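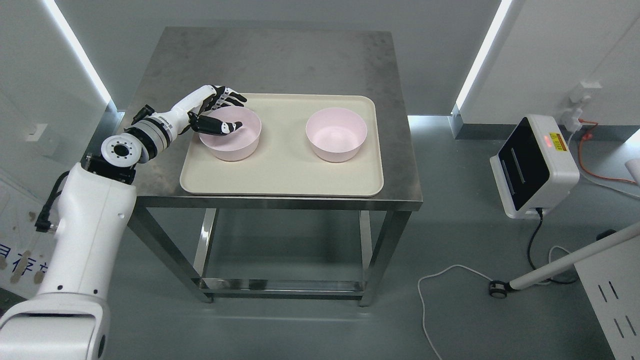 Home Issues Browse Authors Submit Search Contact

4. Trays, bins and the business of putting things back

4.1 Why I ended up writing about the table

When I planned this study I thought the rack would be the interesting bit. It is big, it has tiers, people have opinions on it, and the stores team at Clarnley had spent a good part of March moving things from one level to another. The steel table was just where you put things down on the way. I hardly mention it in my first notebook, except to complain that I kept leaning on it and getting told off.

By the end of my visits I had changed my mind completely. Most of what I'd call decisions in that room (does this go back, does it go with the others, is it even ours?) were made at the table, and the rack simply showed you afterwards what had been decided. So this section starts at the table and works its way over to the rack, which is the direction most of the crockery travels too.

The material is the same as in Section 3: 63 visits, a diary I wrote up the same evening, and the stores log, which gave me 653 usable entries. Paavo Kettunen coded a batch of 100 entries separately so that we could argue about the categories, and we did argue, mostly over what counts as "put away". I wanted it to mean that the thing was in its bin. Paavo wanted it to mean that whoever was handling it had finished with it. I've come round to his version for most purposes, and I'll say where I haven't.

4.2 The tray as a half-way place

The trays are beige, with rounded corners and a lip that barely counts as a lip. You'd think a piece of kit that plain would have no rules attached to it at all, but it has plenty. A bowl on a tray is being dealt with. A bowl on the bare steel beside the tray is a question, and somebody will sooner or later ask it out loud. I watched people nudge a bowl a hand's width sideways, on to the tray, and visibly relax.

Pairs get treated differently from singles. If two pink bowls sit next to each other on a tray, they tend to be read as a set and left alone until both can go. One bowl by itself gets picked up quickly, often by someone passing through on the way to something else. I don't want to make too much of this (the log doesn't record pairs, so I only have my diary to go on) but it came up again and again, and when I asked people they agreed with it straight away and then couldn't tell me where they'd learnt it.

The other thing I noticed was the gap at the front. People like to set bowls towards the back of the tray and keep the front part clear. I asked whether this was taught. It isn't in the Borkach handling sheet, which is otherwise very thorough and has a whole paragraph on stacking. My own guess is that the clear bit gives you somewhere to put the next thing, and I caught myself doing it at home with a tea tray by my third week, much to my family's amusement.

Stacking, while we're on it, is less popular than the sheet would like. The bowls have deep sides that go up nearly straight, and several people told me that they prefer them side by side because they hate prising them apart later. One person described a stuck pair as "tomorrow's problem" and I've kept that as a code name in the diary (TP, if you look at the supplementary tables).

4.3 From the table to the rack

Across the whole log there are 3,556 single moves, meaning one object going from one named place to another. The move from tray to bin is the one people talk about as "finishing". It's also the one where the vocabulary goes a bit wobbly. Ask where a bowl lives and you'll be told "up top" or "in the blues", and both of those cover several bins. The bins themselves are large, bright blue and deep, with a thick rolled rim, and from a little way off there's very little to choose between them. Regulars know theirs by its position: the middle one, the one next to the rollers, the one to the right of the divider.

Position works beautifully until something small goes in. A big blue bin with one small item in it is a strange sight, and it was the cause of more conversation than any full bin I saw. Is it the start of something? Is it left over? Võ, the supplier's guide that the team uses for labels, would have every bin named on its front lip, and people agreed with this in principle. In practice they look over the edge. Figure 4 gives a fair idea of what looking over the edge gets you, with one pale pink rounded shape near the front wall and a great deal of blue.

I put a good deal of weight on the front wall in my coding. Things near the front are in reach and in sight, and they get moved again sooner. Things at the back settle. Paavo thinks I'm describing arm length and nothing more, and he may well be right, but arm length seems to me a perfectly decent thing to write about. It's also where we still disagree on "put away": an item close to the front wall was done with as far as the log went, yet my diary is full of people treating it as not quite home.

I should add that an empty bin was never a neutral thing either. Some people kept one empty on purpose and got quite protective of it. Others saw spare room and filled it. The Poseo paper found much the same with drawers, and I was glad to have the company.

Figure 4. Large blue bins on the upper tier of the steel rack. The centre bin holds a pale pink rounded item near its front wall; the bin to its right, past the dark divider rail, is empty. White rollers run along the left side of the centre bin.

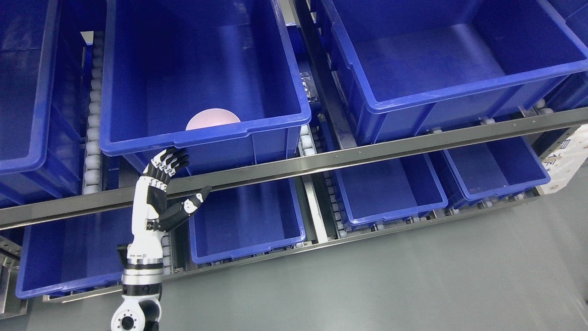 4.4 What I'd do differently

I'd write down pairs from the first day. I'd also ask for the log to have a box for "on the tray", as at present an item vanishes from the record when it leaves one bin and turns up again when it reaches the next, and all the interesting dithering in between is lost. The stores team have agreed to try this from 4th June, using a spare column that used to be for initials. Section 5 goes back to the wording of the labels.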